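Packaging and Everyday Design, Handout 3: Words on Things
Instructor: Laimutė Siliņa
Readings: Ccori, "The Talking Shelf," pages up to 51

Welcome back! Last time we looked at shape. Today is all about lettering, my favorite part of the whole course, so forgive me if the notes run long.

Start with distance. A shopper walking an aisle reads from several feet away, and at that range only big, plain letters survive. Up close, the same person will happily read tiny type for a minute or more. Good packs serve both readers, and you can usually tell which one the designer thought about first.
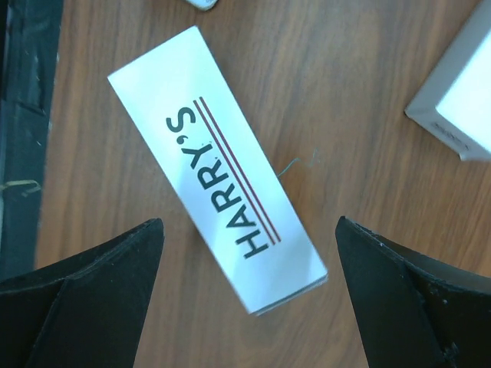 Direction is the next thing to watch. Letters can run across a pack or along it, and the choice changes how big they can get. A long, narrow box gives you very little width, so HARRY'S sets its name in large dark gray capitals down the length of a white box and gets far more size out of it. The cost is that the box may need turning before the word reads easily – a fair trade, I think, but argue with me in class!

Now for color. Dark on light is the safe pairing, and it leaves the rest of the surface free to be quiet. Students at Almont often fill every corner on their first try. Try taking half of it out and see what you miss.

Lettering doesn't stop at the store, either. We live with words on cups, towels, jars and doormats, and they follow different rules because we read them every day and stop noticing.

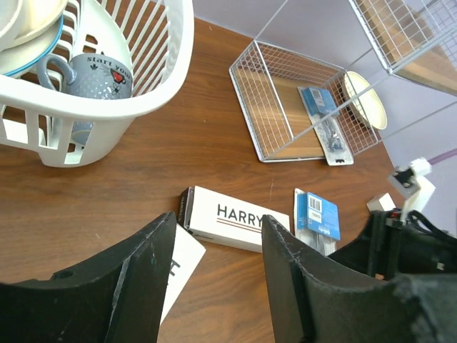 Fig. 2. Household lettering: a speckled gray mug with "start your" and a small red heart.

Think about that kind of phrase for a moment. It has no product to sell once it's on your shelf, so its job is mood – friendly and a little sleepy.

For next time

1. Pick one package from your kitchen or bathroom. Copy out all its words by hand, front and back.

2. Mark which words are for the shopper, which are for the owner, and which are for the store. Backs are wonderful for this, with the barcode sharing space with everything else.

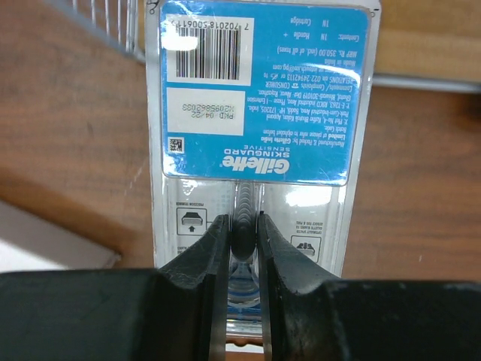 3. Redraw the front using 3 words at most. Pencil is fine.

4. Write 200 words on what you cut and bring both sheets to Jaanus Eglītis in the Bouvier room.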